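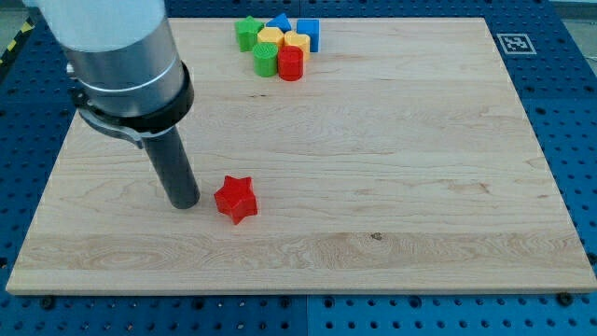

Page last changed: May 14, 2023, by A. Tolentino

Grostby Toy and Block Library - working group, minutes

Chair: Angelica Tolentino
Notes: me again, typed during, sorry for spelling
Apologies: two, both sent by text

1. Last minutes
Read, ok. One fix - the shelf from Skikholm was the narrow one, price in the old minutes was for the wide one. Changed.

2. Block set, what is it now
Long talk. Angelica had the trial blocks out on the light wooden board, on the blue work table with the holes in it. Shapes we have on the board: stars, cylinders, hexagons, a triangle, a cube. Red, green, yellow, blue. Most of them bunched at the back, red star out on its own nearer the front.

Points made:
- Stars are the favorite with the under fives. Parents say the same. Rounded points good, keep them that way.
- Star comes in red and green so far. Ask for blue and yellow? Agreed yes, but after the summer.
- Cylinders - red and green. The green has fine ridges on top, one person likes it (kids rub it with a thumb), one person thinks it will hold dirt. No decision. Try washing one and see.
- Hexagons are yellow, both of them. Fine for sorting by color, less fine for sorting by shape, kids just go by the yellow. Want one hexagon in another color, any.
- Only one cube and one triangle on the board. Triangle is the one people forget to put back. Put it on the checklist in bold.
- Matte finish liked. Shiny ones from the old Abella box show every fingerprint.

Question if the surface lines are a fault. No, that is how they came. Leave alone, no sanding, the last sanding went badly.

ACTION: Angelica to write to Daltevero re colors and ask for a price on 30 extra pieces, mixed.

3. The board
Current board stays. Light wood, the colors stand out well on it. Suggestion to paint outlines of the shapes on it so kids can match. For: easier tidy up. Against: then it's only good for one game. Went back and forth a while. Settled on paper sheets laid on top, outlines drawn in marker, can be swapped. Star outline should be drawn pointing down toward the child as well as up, make two sheets.

ACTION: outlines, two sheets to start. Me.

4. Packing and bags
13 sets out on loan at present. 2 came back short, one missing a cylinder and one missing the triangle (see above). Families were nice about it, will look under sofa.

Drawstring bags are wearing out at the corner. Clear boxes instead? Boxes crack, bags don't. But you can see what's in a box. Vote: boxes for the big sets, bags for small. Passed, one against, wants it noted that she said so in December as well. Noted.

Box lids - must be the kind that click. Skikholm has them but only in the large size. Check depth first, cubes have to lie flat with the lid on.

ACTION: measure before ordering. Nobody orders before measuring please.

5. Tidying
Mixed bits tub is full again. It is supposed to be for odd peices found on the floor, not whole sets. Half an hour at the end of next session, everyone stays, empty it onto the table and sort by shape first then color. Doing color first last time took forever.

Labels on the shelves: green tape for out on loan, red tape for needs checking. Somebody has been using the red for both. Whoever it is please stop.

6. Open morning
Room fits 26 with the tables pushed back, that's the limit, so sign-up sheet this time. Two tables for blocks, one for puzzles, rug for babies. Board goes on the low table by the window so the small ones can reach.

Coffee - no. Tea and juice only, in the corridor. Not near the paper sheets.

Request for a build-the-tower game. Fine but cylinders at the bottom roll off if laid sideways, so stand them up or use the hexagons.

7. Any other business
- Key to the tall cupboard sticks. Graphite, not oil.
- Old Abella box: keep or give away? Keep until the new pieces arrive, then ask again.
- Spare marker pens wanted, thick ones.
- Angelica away for the first part of next month, mail goes to the shared adress.

Next meeting same room, usual time. Bring your tape measure.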